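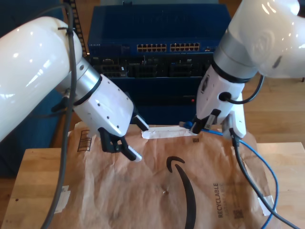
Paper mailer and blue network cable on the packing table.

I said in October that I would write down how I pack cables for mailing, and then I didn't. It's 7 Dec 2021 now and the season for sending people things is well under way, so I may as well do it while the tape is out.

Most of what I send is short network cable. I buy it in quantity, use some, and the rest goes to friends who are wiring up a spare room or replacing something a cat chewed. For years I put every cable in a cardboard box. Boxes are fine, but a box for one cable is mostly air, and the post office in Wolde charges by thickness before it charges by weight. In October I went over to paper mailers. I had a pile of used ones from orders that had come to the house, all brown paper, and throwing them in the recycling bin after one trip seemed wasteful.

A used mailer needs a little work first. The old label has to come off or be covered completely. I also cover any old barcode, even a small one printed on the paper. A parcel of mine to Grevby once went to a sorting center, came back to me, and went out again, and I think an old code on the back did it. It took nine days. Since then I go over both sides with a marker or a blank label.

Creases don't matter much. I flatten the mailer with my forearm, check the seams along the bottom, and hold it up to the window to look for holes.
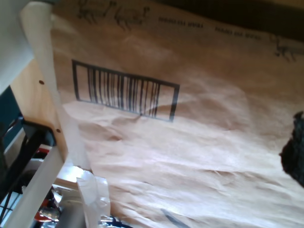

Can you reuse a mailer when the adhesive strip is already spent?

The old strip won't hold a second time, so fold the flap over twice and run paper tape across the full width, with an inch or so going around each side.

Coiling is the part I used to get wrong. I wound cables tight around my hand, and they arrived with a set in them that took a week to relax. Now I make a loose loop the width of the mailer, let the cable turn the way it wants to, and close it with one twist of paper-covered wire. The two plugs go in the middle of the coil, facing inward. The clip on a network plug is the first thing to break, and a plug pointing at the corner of an envelope is going to catch something.

If the cable has been used, I plug it into the switch before I pack it and wait for a link light at both ends. It takes a minute. I skipped it once and Dörte Frerichs got a dead cable and had to pay for a ladder rental twice, so I don't skip it anymore.

On weight: a single cable in a paper mailer comes in well under the limit for a large letter. I have sent up to 700 grams this way, which was several cables together, and the paper held. Past that I go back to a box.
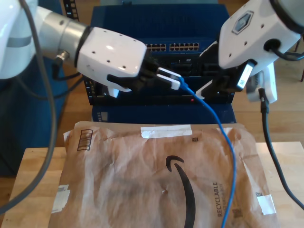
Keabetswe Potgieter wrote in to say that a strip of thin cardboard slid in next to the coil keeps the mailer flat and stops the plugs from poking through – a cereal box is about the right weight – and that it adds almost nothing at the counter.

I tried it on the last two and I like it. The mailer stacks better, too. The cardboard has to be a bit shorter than the envelope or the flap won't fold down flat.

Still to go out this week are one for Timo in Prarkgate and two for Shufen Lu, who wants the long ones. I'm almost out of paper tape.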